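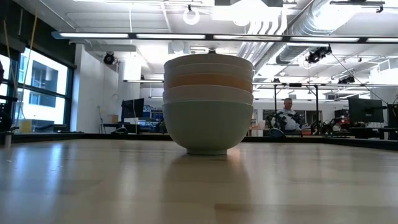

Kematix Damp Repair Kit, tried on a back bedroom wall

Verdict first, for anyone who just wants that: it's a decent tub of salt-blocking plaster sold with a lot of bits you could buy for less, and the claims on the lid are bigger than what's inside.

I bought mine in March after a slow leak behind the bath had ruined the lower part of the bedroom wall next door. The pipe was fixed and the insurer had paid out for the drying, but not for making the wall good, on the grounds that the plaster was "already aged". So it was down to me. A firm called Padilla quoted £600 to hack off, treat and skim. The kit was £197 with delivery, and the leaflet promised a finish "ready for paint in a weekend". I had my doubts about that line from the start.

You get a bottle of cleaning wash, a tub of primer, two bags of plaster, a roll of mesh, a trowel and a moisture meter. The trowel is poor. The blade flexed in the wrong places and left ridges, and I went back to my old one after the first bucket. The meter is worse. I tried it against a Drarix meter I borrowed from work and the two were never close. On a wall that the Drarix called dry, the Kematix one sat in the amber. On the patch I knew was still damp it said much the same thing. If you are relying on that meter to tell you when to start plastering, please don't.

The wash did lift the brown tide mark, although a second coat was needed and the smell hung about on the landing until the next morning. The instructions tell you to open a window and leave it at that. I would want a proper mask.

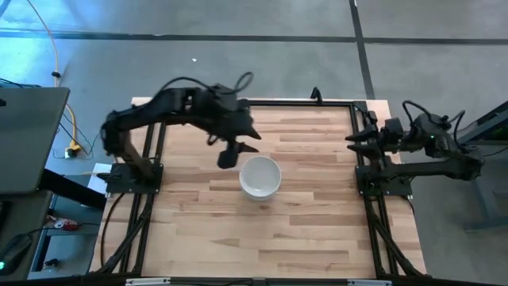 Primer went on easily enough. It's thin, it gets everywhere, and you should cover the skirting as well as the floor. One tub is meant to do 9 square metres in two coats. My patch was a good bit smaller and I was scraping the bottom by the end, so either my wall is unusually thirsty or somebody was hopeful when they wrote the label.

Now the plaster, the part I have least to moan about. It mixes without lumps, stays workable long enough for a slow amateur, and grips well over the mesh. Corners were fiddly. I had one hairline crack by the window, which I filled, and it hasn't come back so far.

As for the weekend: no. It took mine eight days to lose its dark patches with the heating on low and the door open. The small print on the back of the bag says "up to 100 hours per coat in cool rooms", and there are two coats. Why isn't that on the front?

I also rang the helpline to ask whether vinyl paint was safe over the top. I was told yes. The leaflet says breathable paint only, and that not doing so ends the guarantee. I followed the leaflet.

The guarantee itself only counts if you can show a report from a qualified surveyor that the source of the water has been dealt with. I had the plumber's invoice, and that won't do.

Would I buy it again? The plaster, yes, if they sold it separately. Andach do something similar in single bags and I'd probably try that next time, with my own trowel and a borrowed meter. For a wall that has had a proper flood, or anything with black mould on it, I'd pay a firm. The kit is for a small area where the leak has definitely stopped, and the box ought to say so.

Three stars, and one of those is for the mesh.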